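Fitting and adjusting horizontal blinds on glass partitions

Thursday, March 2, 2023
Written by Cameron Partington. Measurements checked by Sushil Sengar.

Scope

This guide covers horizontal slatted blinds fitted to internal glass partitions, where the blind hangs from a metal head section and sits close to the glass. It does not cover external windows, roof glazing or blinds sealed between two panes. The method assumes a single-sided blind with a tilt wand and a lift cord. Motorised blinds need a separate supply and should be left to an electrician.

The sizes given are for the Korkora bracket set, which we use for most office work. Other brackets will do, but check the fixing depth before ordering.

Tools and materials

Steel tape measure
Spirit level, 600 mm
Pencil and masking tape
Cordless drill with a 2 mm pilot bit
Self-drilling screws, supplied with the brackets
Screwdriver to suit
Side cutters for the ladder cord
Cord cleat and safety label

Do not use adhesive brackets on a partition that has been cleaned with silicone polish. The bond fails within weeks and the blind comes down with the head rail attached.

Step 1. Measure the opening

Measure the width between the uprights at the top, middle and bottom. Write down all three figures and work from the smallest. Partition uprights are often out of true, particularly where the floor was laid after the track.

Measure the drop from the underside of the head section to the top of the bottom track. Take this at the left and right. If the two differ, use the shorter and accept a small gap on the other side.

For a blind that sits inside the opening, deduct clearance from the width before ordering. State on the order whether the deduction has been made. Suppliers will otherwise make it again, and a blind that is too narrow cannot be corrected.

Step 2. Check projections

Note anything that stands out from the glass or the uprights: handles, locks, hinges, cable trunking, switch plates. The slats swing through an arc as they tilt, and the bottom rail moves outwards when the blind is raised.

Door furniture is the usual source of trouble. A knob mounted on a narrow upright leaves little room between its edge and the ends of the slats. Turn the knob through its full travel with a hand around it and see where the knuckles pass. If they would touch the slats, order the blind narrower on that side or move it to the other face of the glass.

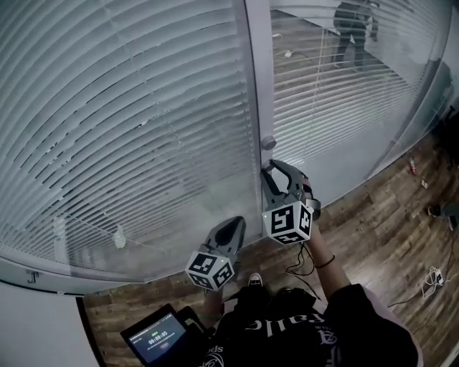

Step 3. Mark and fit the brackets

Run masking tape along the head section and mark on that. Set the end brackets 68 mm in from each end of the head rail. Any blind with a rail longer than the maker's unsupported limit also needs a centre bracket, positioned clear of the cord lock and the tilt gear.

Check the marks with the level. Where the head section itself is out of level, follow the level and pack the low bracket with a thin washer. A blind hung out of level will stack unevenly, and the lift cords will wear on one side.

Drill pilot holes into the metal section only. Never drill towards a pane edge or through a glazing gasket. Use a depth stop, as the glass may sit closer to the face of the section than it looks. Remove all swarf before going further, including any that has dropped into the gasket.

Drive the screws by hand for the last few turns. Thin aluminium strips easily. If a hole does strip, move the bracket sideways and start again; a larger screw in the same hole is not a repair.

Step 4. Hang the blind

Keep the blind tied in its bundle. Open the bracket gates, offer up the head rail and push it fully back. Close each gate until it clicks. Pull down lightly on the rail at both ends before letting go.

Release the ties and lower the blind slowly. Check that every slat lies between its pair of ladder cords and that none has slipped sideways in packing.

Step 5. Set the drop

If the blind is too long, slats are removed from the bottom. Lower it fully and remove the plugs from the underside of the bottom rail. Draw out the lift cords, slide the rail free and take out the surplus slats. Refit the rail at the new height, re-knot the cords and trim the ladders, leaving enough tail to tuck in under the plugs. Cut nothing until the blind has been raised and lowered once at the new length.

Step 6. Adjust the tilt

Turn the wand until the slats are closed, then back to horizontal. Movement should be even along the full width. If one end lags, the ladder drum at that end has slipped on the tilt rod. Take the blind down, loosen the drum clip, square the slats by eye and retighten.

On a run of several blinds, set them all to the same slat angle from one master. Fletcher Whitcombe uses a card template for this, cut to the closed angle and held against the third slat down.

Step 7. Cord safety

Fit the cleat to a solid part of the upright, as high as the user can reasonably reach. Wind the cord in a figure of eight with no slack loop hanging. Attach the safety label and leave the printed instructions with the occupier.

Cleaning

Close the slats and wipe from the centre outwards with a barely damp cloth. Tilt them the other way and repeat. Support each slat from behind with the free hand. Spray glass cleaner on the cloth and keep it off the cords, which stain.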